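**Re: Handheld gripper build, week whatever it is now**

**tinsnips_glenys** wrote:
Third set of fingers printed. Kuston servo swapped for the Jidmont one, which is louder but at least closes when asked. Moved on from wooden blocks to awkward stuff, so foil and plastic bags, all recorded for training. 38 clips so far and I'd be embarrassed to show you half of them.
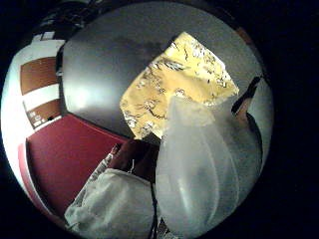

**mossop40** wrote:
What are you powering the servo from?

**tinsnips_glenys** wrote:
A separate five volt supply, with the ground shared with the board. It used to run off the board itself, which rebooted every time the fingers met resistance.

**bodgerUçar** wrote:
Foil is a daft place to start. Shiny and crinkly, different every time you touch it. Do socks.

**tinsnips_glenys** wrote:
Socks are for people who want to succeed.

**mossop40** wrote:
Disagree with bodger. I did 1,086 clips of socks in December and my arm is now brilliant at socks. Shown a crisp packet, it sulks.

**bodgerUçar** wrote:
That's your camera mount flexing, as I said in December.

**mossop40** wrote:
You did say. At length.

**tinsnips_glenys** wrote:
Can either of you remember which screws the Karnia bracket takes? Mine came with a bag of the wrong ones.

**bodgerUçar** wrote:
M3. Everyone's bag is wrong.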